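# Stakar Hand-Held Gripper

**Manufacturer:** Coltance
**Product group:** Manual grippers and demonstration tools
**Status:** Available. Open service notice for linkage pins, see below.

The Stakar is a hand-held gripper for recording manipulation tasks and for checking a grasp before it is programmed on an arm. The operator holds the tool from behind and closes the jaws with the grip lever. The jaw geometry matches the Stakar arm-mounted gripper, so a grasp that fits one tool fits the other.

Each jaw is carried by a black angular linkage arm that rises from a round housing. The finger pads are dark navy blue and can be changed without opening the housing. The return spring opens the jaws when the lever is released.

## Specifications

| Item | Value |
|---|---|
| Actuation | Manual lever, spring return |
| Rated grip force | 30 N at the pad center |
| Pad service interval | 200 hours |
| Operating temperature | 5 to 30 °C |
| Pads | Anozie, standard or soft |
| Linkage pins | Steel, press fit (pin style A) or retained (pin style B) |
| Mounting | Hand-held only |

The rated grip force applies to standard pads. Soft pads deform before full force is reached and should not be used for force measurements.

## Service notice: linkage pin migration

**Issued January 13, 2020. Applies to all hand-held units with pin style A.**

Coltance has received reports of linkage pins moving sideways out of their bores during normal use. In the reported cases the pin had moved far enough for the arm to tilt on the joint. In one unit the pin came out completely while the jaws were closed on a part. The arm rotated under spring load, the part fell, and the operator's index finger was caught between the arm and the housing. The injury was a bruise. The unit was returned and examined.

### Cause

Pin style A depends on interference between the pin and the bore. On the returned units the bores in the arm had worn oval, with the long axis in the direction of the closing force. The pins themselves were within tolerance.

Wear was heaviest on tools used for long recording sessions with mixed household objects. Operators in that work tend to grasp off center, with one pad touching first. The first pad to touch takes the full lever force until the object shifts, and the force reaches the pin at an angle. Repeated side loading opens the bore, and ordinary vibration does the rest.

Bench testing at Coltance did not find the fault before release because the test fixture loaded both pads evenly. The fixture has been changed to load one pad at a time.

### Symptoms

A unit with a moving pin may show one or more of the following:

- a click at the start of closing
- pads that meet out of parallel when they met correctly before
- side play when a pad is pushed by hand
- a pin end standing proud of the arm surface
- black dust around the joint
- a jaw that returns slower than the one opposite

Pads that sit at an angle while the jaws are open are normal for this linkage. Judge alignment with the jaws fully closed and nothing between them.

Recorded data can also show the fault. If the jaw opening is logged, a worn joint appears as a step near zero force, in the same position on each closing stroke. Data recorded after the step first appears should be treated as having an unknown offset in jaw width.

### What to do

1. Find the pin style letter on the label inside the battery door. Style B units are not affected.
2. If the letter is A, inspect the unit as described in the next section before it is used again.
3. If any pin has moved, take the unit out of service and tag it. Do not tap the pin back in. The bore is already oversize, and the pin will move again with less warning.
4. If no pin has moved, the unit may be used under the limits below until the retained pin kit is fitted.

Adhesive is not an approved repair. Threadlocker was found on two of the returned tools. It had run into the joint and stiffened the arm, and the pin moved anyway.

### Interim limits for pin style A

- Repeat the inspection after every 10 hours of use.
- Grasp soft or light objects only.
- Do not pry, scrape or push with the pads.
- Do not use the tool to lift anything that could injure a person or break if dropped.
- Keep the free hand clear of the linkage whenever the jaws are closed.

The last point applies to style B units as well. The space between arm and housing closes as the jaws open, and the return spring does not need the operator's hand on the lever to close it.

## Inspection

Switch the unit off and remove the battery. Wipe the joints with a dry cloth and work in good light. The pins show up clearly as small silver spots against the black arms.

Run a fingertip across each pin end with the jaws open, then again with the jaws closed. The pin should be level with the arm surface or slightly below it. Hold the housing in one hand and push the pad gently from side to side. A small amount of flex in the pad is acceptable. Movement at the joint is a fail.

Close the jaws slowly on a folded cloth and release. Both jaws should start to open together. Repeat with the tool turned on its side, since a pin that has begun to migrate may sit correctly when the tool is level.

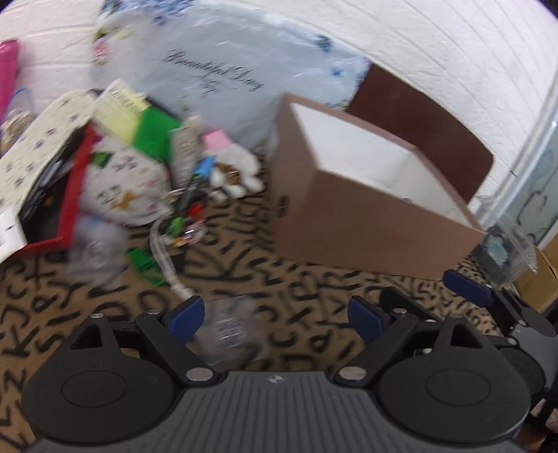

*Hand gripper over a carpeted floor with mixed household items. The silver pivot pins are visible at the linkage joints.*

Cluttered floor work is a common use of the tool and the hardest on the linkage. Bags, boxes and soft toys leave little room to square the pads to an object, and the operator often reaches past one item to get at another. An arm that brushes a box wall on the way in takes a side load with no object in the grasp. Where the task allows, bring the tool in from above and square the pads before closing. Where it does not, shorten the inspection interval.

Thin plastic lying flat is a separate case. The grasp itself needs little force, but operators press the pad tips into the floor to get under the edge. This loads the arms in a direction the linkage was not designed for. Use the soft pads with the extended lip, and stop if the arms visibly spread.

Fibers from carpet can wrap around a pin and hide a raised end. Remove them with tweezers before checking the surface. Do not use compressed air, which drives debris into the housing.

## Retained pin kit

The kit replaces press-fit pins with shouldered pins held by a clip at the inner end. It contains pins, clips, bushings and a pair of arms. The arms must be replaced together with the pins, even if the old bores look round.

Fitting is done by Coltance or by Dillness, the authorized repair shop. Customers with a press and the alignment block may fit the kit themselves. The procedure is supplied with the kit. Fit both jaws in the same session, as a new arm running against a worn one will pull the pads out of line.

After fitting, the jaw width must be calibrated again. Old calibration files will load without an error message but will give a wrong reading at the closed end. Delete them from the recording computer.

The kit is free of charge for units with pin style A. Freight is paid by Coltance in both directions for units sent to Dillness. Kits ship in the order requests are received, and units tagged out of service go first. All style A units should be converted by the end of June.

## Parts

| Part | Notes |
|---|---|
| Standard pads, pair | Anozie, navy blue |
| Soft pads, pair | Anozie, with or without extended lip |
| Retained pin kit | Style A units only |
| Return spring | Replace in pairs |
| Alignment block | Needed for customer fitting |
| Lever bushing | Not affected by the service notice |

Press-fit pins are no longer sold as a spare part. Remaining stock held by resellers should be returned for credit.

## Storage and cleaning

Store the tool with the jaws open and the lever free. Do not hang it by an arm. Clean the pads with a damp cloth and mild soap, and let them dry before use. Solvents harden the pad surface and reduce grip. The linkage needs no lubricant. Oil on the pins has no effect on migration and collects dust.

## Reporting a fault

Send the serial number, the pin style letter, the estimated hours of use and the type of objects handled to Coltance product support. If a pin has come out, include it with the unit if it can be found. Leave the arm as it is. Reassembled joints cannot be measured, and several early returns gave no usable result for that reason.

Report any injury, including minor pinching, even if the tool still works.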